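Niltex Midweight Cotton T-Shirt, Coral: Review After 31 Washes

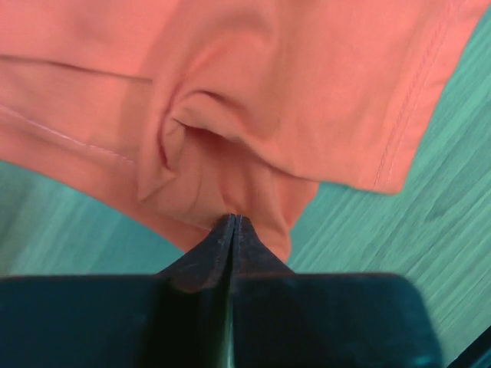 I bought two of these in size medium, one to wear and one to keep unwashed for comparison. The label states 100 percent cotton. All washing was done at a warm setting with ordinary liquid detergent and no softener, then line drying indoors. Ironing was skipped.

Fabric

A plain, matte knit with a soft hand. It is opaque enough to wear without an undershirt. The surface picked up light pilling under the arms by wash 15 and has not gotten noticeably worse. The chest and back are clean.

It does crease. Left in a pile after drying, it holds sharp folds that take most of a morning to drop out. Shaken out and folded right away, it is fine for casual wear. Anyone who needs a crisp shirt should plan on ironing or buy a blend.

Shrinkage

Measured flat, dry, on the same table each time. Body length dropped 15 mm in the first six washes and then stopped. Chest width lost 6 mm over the same period. Sleeve length did not change by any amount I could measure. If you are between sizes, go up.

Stitching

The hem has a visible line of stitching parallel to the folded edge, a little lighter than the cloth. It has stayed flat, with no popped stitches and no waviness. One loose thread at the left sleeve was there on arrival - I trimmed it and it has not run. The side seams have twisted slightly toward the front, which is common on knits at this price and only shows when the shirt is laid out.

Color

The coral is more orange than the sample on the Niltex site. Against the unwashed shirt, the washed one is a shade paler, mostly at the shoulders. It bled faintly in the first two washes, so keep it away from whites.

Compared with the Mridha

The Mridha crew neck is heavier, creases less and shrank more in the same test. Its collar is also stiffer. I prefer the Niltex in summer and the Mridha from October on.

Verdict

Good stitching, average color retention, predictable shrinkage. I would buy it again in a darker color.

Reviewed by Lenka Skála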